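Folding Shirts on the Bed and Making It Up Afterward

A bed is the biggest flat surface in most homes, so it makes sense to fold laundry there. Fold the clothes first on the bare fitted sheet, then put the duvet and pillows back. If you do it the other way around you end up making the bed twice.

What you need

One load of dry shirts, the bed stripped down to the fitted sheet, and a place to set the finished stack. A chair or the top of a dresser works. A load of 13 shirts takes me less than 30 minutes, including the bed.

Part one: the shirts

Pull the fitted sheet toward the corners before you start. It doesn't have to be perfectly smooth, but a big ridge in the middle will show up in every fold. If one edge keeps creeping up, clip it.

Take one shirt from the pile and lay it down front side up. Large T-shirts are easier with two people. One takes the hem and the other takes the opposite corner, and you both pull gently until the fabric between you is flat. Don't pull by the neckline. It stretches and stays stretched. 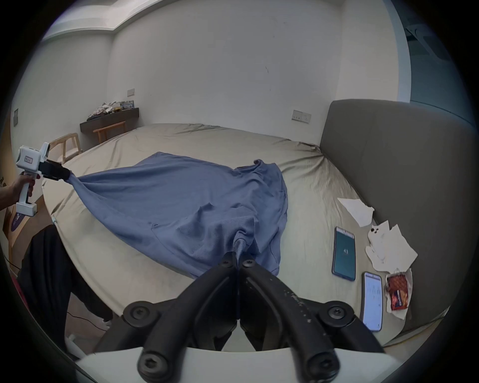 A large T-shirt held at the hem and at the opposite corner. The collar still needs flattening.

Once the shirt is down, let go and turn it so the collar points at the headboard. Smooth it with your palm from the collar to the hem. Push any bunched fabric at the hem outward to the sides.

1. Fold one side in toward the center, about a third of the width.
2. Lay the sleeve back over the folded part so it does not stick out.
3. Do the same on the other side.
4. Bring the hem up to just under the collar.
5. Fold in half once more and turn the shirt over.

Put it on the chair, not back on the bed. Keep phones and anything else you set down well to one side, or they get folded into something. I lost a remote for most of May that way.

Thin shirts can be folded one more time if your drawer is shallow. Heavy cotton shouldn't be, as it springs open.

Part two: the bed

Clear off the last of the laundry and spread the duvet. Hold it by the two top corners, shake it once, and let it drop. Walk it down to the foot of the bed and even up both sides. Small creases will settle by evening, but the long diagonal ones mean the filling has shifted, so shake again from the opposite corner.

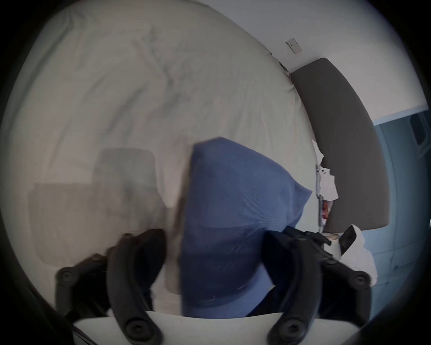
Pillows go on last. Give each one a squeeze from both sides to bring the middle back up, then check that the corners of the cover are filled. A blue pillow stood up with one corner pointing toward a dark grey headboard stands out well against an off-white duvet. If you like a plainer look, lay it flat. A crease near the bottom of the cover can usually be brushed out by hand.

Big sleeping pillows go against the headboard and smaller ones in front. Leave a hand's width between the pillows and the edge of the bed so they don't slide off at night.

Muammer Kocabaş

Related
Folding fitted sheets without help
How to sort a shared dresser
Which way up does a duvet cover go?
Drying T-shirts indoors
Packing a weekend bag from the drawer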